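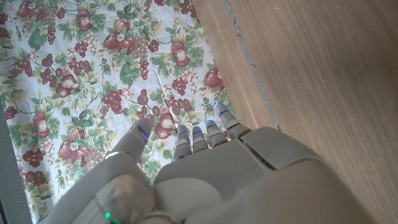 **Budget for a second hand: five fingers again, or a plain gripper?**

**tinshed_rob**
Our makerspace has 2,000 pounds for the robot next year and I'm so excited I've already filled a spreadsheet! We mostly work with cloth (picking up, smoothing, folding) and I'd love a second five-fingered hand so we can do proper two-handed folds. The Mendar one is in budget, just, with 454 left over for cables, spares and a mount. Anyone running a pair?

**quaylemoss**
Lovely project, but I'd buy the two-finger Triltine and keep the change. For tablecloths and tea towels you want a good pinch and not much else. Fingers are joints, and joints break.

**tinshed_rob**
> Fingers are joints, and joints break.

Fair, but smoothing with a flat, spread hand is a joy to watch and I can't see two prongs managing it.

**pennyhaugh**
Two prongs and a bit of foam smooth perfectly well. Still, I'm with Rob on this, mixed pairs are a pain to program. Ask Gulyás for a quote too, they did us a bundle with 4 spare fingertips and we've used three of them.

**quaylemoss**
Three spares used rather makes my point :)

**pennyhaugh**
Over 19 months! I'll take that.

**oldbracket**
Check your power supply before you order anything. Ours was a Rernum unit and it wouldn't run two hands at once, so there went the leftover money.

**tinshed_rob**
Ooh, hadn't got that in the sheet at all. Adding a line now, and I'll ring Gulyás on Tuesday. Which supply did you swap to?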